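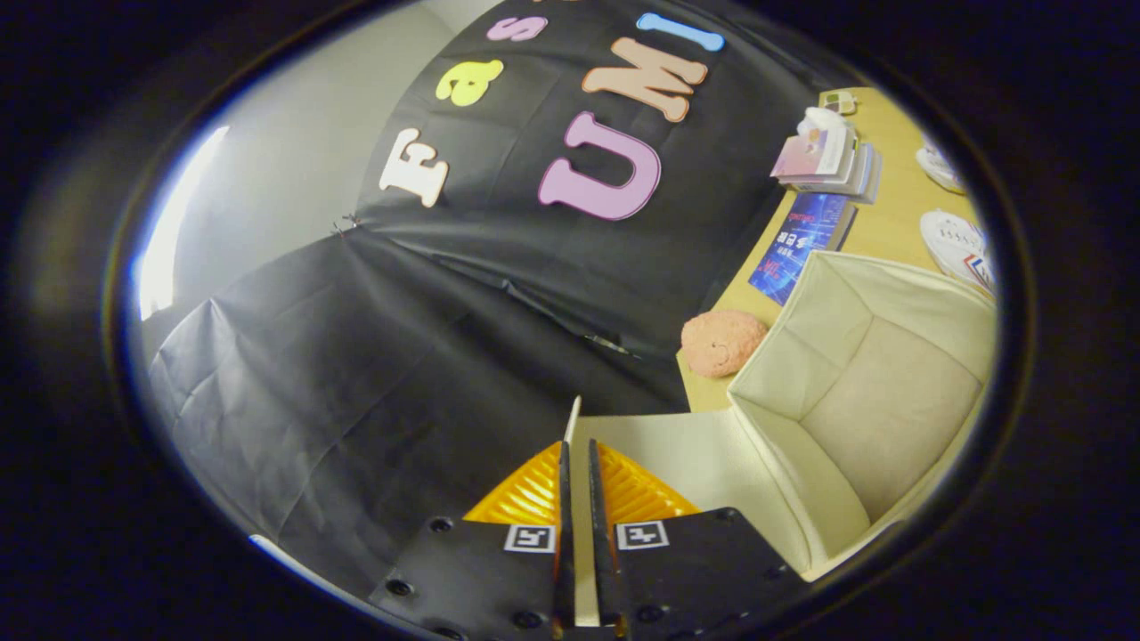
Section 4. Backdrop, lettering and table

4.1 Scope

This section covers hanging the Skallar black cloth, attaching the Stunier foam letters, and placing the table and the items that go on it. Assembly of the table is covered in Section 3. Ceiling lighting is covered in Section 6 and is only mentioned here where it affects the cloth.

Two people are needed for 4.3. All other steps can be done by one person.

4.2 Parts

Black cloth panel, part 1507
Joining tape, black
Foam letter set, mixed pastel colors, part 3383
Pins, short, one box
Pins, long, one box
Soft cotton ties
Step stool, not supplied

Check the contents before unpacking the cloth fully. If the letter set is missing a character, order a single replacement through Andik under the same part number with the character added at the end (for example, 3383-M). State upper or lower case on the order. Replacement letters come from a different production run and the color may not match the rest of the set.

4.3 Hanging the cloth

1. Clear the floor along the wall for the full width of the panels.
2. Unfold the first panel with the dull side facing the room. The shiny side picks up light from the ceiling and from any tube fixture along the wall.
3. Attach the top edge at the center first, then work outward to both corners. Leave the cloth slack enough to hang without pull lines at the fixing points.
4. Hang the second panel next to the first so that the edges overlap by the width of a hand.
5. Close the overlap from the back with joining tape, starting at the top.
6. Gather any spare cloth at the side and secure it with a cotton tie at waist height. Do not use wire or cable ties.
7. Let the lower edge fall to the floor. Fold the surplus under, toward the wall.

Note: Light creases from packing are normal and drop out over several days. Do not iron the cloth in place. If a panel must be flattened sooner, take it down and steam it from the dull side.

Note: Wide folds low down on the cloth are acceptable. Folds in the lettering area should be pulled out before 4.4, as a letter pinned over a fold will lean away from the wall.

Caution: Keep the cloth clear of heaters and power strips. Where a socket is behind the cloth, cut no opening. Move the panel.

4.4 Attaching the letters

The letters are thick foam and are held by pins only. Adhesive marks the cloth and tears the foam on removal.

1. Lay the words out on the table in reading order. Split a long name over two lines. The sample name used in this section is set with "Fast" on the first line and "UMI" on the second.
2. Decide the color order. Place pale letters (cream, yellow) apart from each other if the name allows. Adjacent pale letters are harder to tell apart from the far side of the room.
3. Mark the baseline of each line with a length of thread. Chalk is not recommended on this cloth.
4. Start with the largest capital. Push two long pins through the thick strokes at a downward angle, through the cloth and into the backing board.
5. Add the remaining letters to the left and right of it. Use short pins for lowercase letters.
6. Step back to the opposite side of the table and check the spacing by eye. Equal measured gaps do not look equal next to a lowercase "t" or a capital "I".
7. Remove the thread.

Caution: Pins must not stand out from the face of the letter. Press each head level with the foam. Check them again after 10 days, when the foam has settled.

If a letter turns on its pins, add a third pin at the far end of the longest stroke. A letter that has turned twice should be moved slightly so that the pins enter fresh foam - the old holes will not grip.

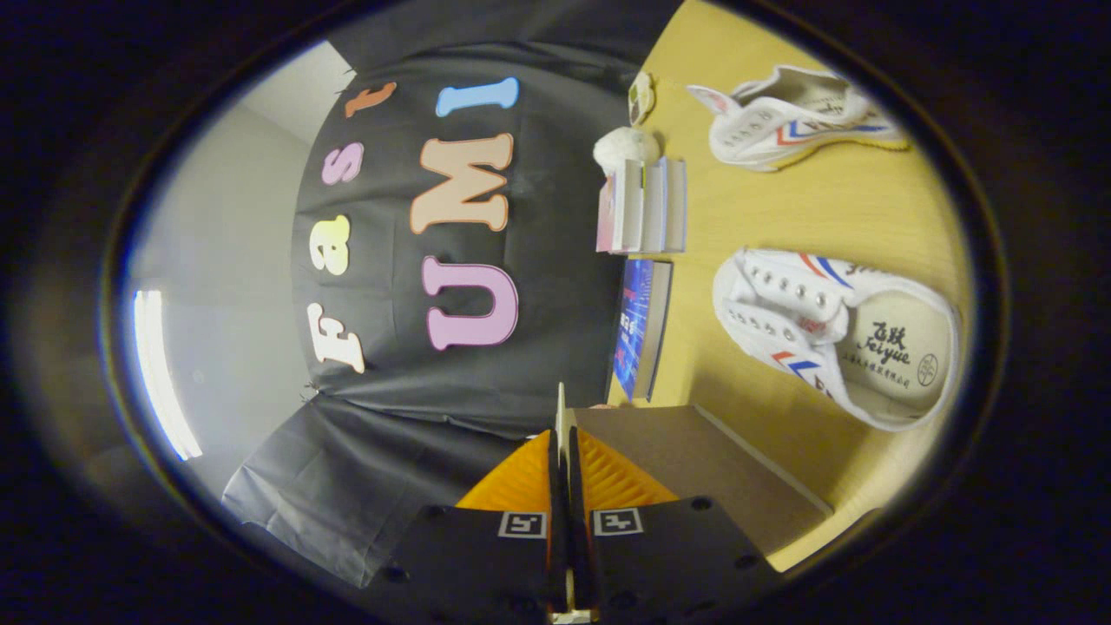

Vikas Negi
Installation and Fittings, Upadhyay

4.5 Placing the table

1. Set the table with its long side next to the cloth. Leave a gap wide enough for the cloth to hang freely.
2. Check that the cloth is not caught between a table leg and the floor.
3. Wipe the top with a barely damp lint-free cloth. Light wood shows black fibers from the backdrop, and these will need to be removed each morning for the first week.
4. Level the top if items roll. See 3.6.

4.6 Items on the table

The table is used for one group of items at a time. Books and papers are the usual first group. Stack them flat, largest at the bottom, and leave single books with glossy covers out of the stack, as the covers slide.

Before changing to another group, return every item to its own bin. Record the change on the shelf card. A crumpled sheet counts as an item and gets its own line on the card.

Shoes are handled as a pair:

1. Brush the soles before the pair is placed on the wood.
2. Lace both shoes through all the eyelets and tuck the loose ends inside unless the card says otherwise.
3. Place the shoes upright or on their sides. The white canvas pair shown with this section, marked "feiyue" on the insole, is on its sides, with the laces and the red and blue stripes in view.
4. Leave open space between the two shoes, so that either can be picked up alone.

Note: Printed insoles wear quickly. Do not clean them with solvent. A dry brush is enough for normal dust.

4.7 Storage

Letters go back into their tray face up. Do not stack the trays. Roll the cloth on its tube with the dull side inward; folding brings the creases back. Full tubes are stored flat on rack 931, below the letter trays.

4.8 Changes to this section

September: step 5 in 4.3 changed from clips to joining tape at the request of Harsh Semwal. Clips already fitted may stay in use until the panels are next taken down. Table leveling moved to 3.6.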